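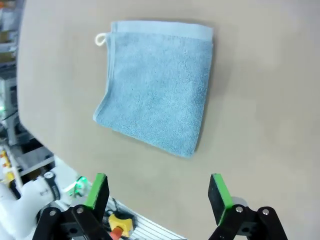 The Patmont swim paddle comes in two sizes and one stiffness, and I have used the larger size for a full short-course season. It is a flat hand paddle with a shallow curve at the fingertip end and a single finger strap. There is no wrist strap. Paddles, pull buoy and a light blue terry towel, folded square, with a white hanging loop at one corner, make up everything I take to the pool deck now. The paddles take up less room in the bag than the towel does.

Fit is set by the strap, which is silicone tubing threaded through a row of holes. Out of the packet it was too long for me. I trimmed 2 cm from each end and it has stayed put. Swimmers with narrow fingers should expect to do the same. The instructions leave out the trimming, and Vivek Rastogi, who swims in my lane, used his for a month with the slack knotted behind the plate.

On freestyle the paddle punishes a dropped elbow early. With no wrist strap, a poor entry angle lifts the plate off the palm before the catch is complete, and the stroke has to be reset. I find this useful. In sets of 100s on a fixed interval I held one stroke fewer per length than bare-handed, at a similar effort. On backstroke it tracks well. On breaststroke the outer edge catches on the recovery, and I stopped using it there.

Surface area is on the moderate side. Compared with the Remitz paddle I used before, the Patmont loads the shoulder less at the same pace, but it also gives less feel at slow speeds. For sprint work on heavy resistance the Remitz is still the better tool. Kálmán Hajdu coaches our Tuesday group and limits any paddle work to 17 minutes in a session. I kept to that and had no soreness.

Wear after the season: light scratches on the outer face from tile and lane ropes, and slight clouding near the drain holes. The plate has not warped. One strap split at the third hole – a replacement pair came from Trurbridge in four days, and the new tubing seems thicker. I logged 423 lengths with it before writing this and see no sign of a tear.

Two complaints. The left and right plates are marked only by a small molded letter, hard to read in goggles. The edge also has a mold seam along the thumb side, and I took it down with fine sandpaper.

Recommended for freestyle and backstroke technique sets. Buy a spare pair of straps with it, and size down if you are between sizes.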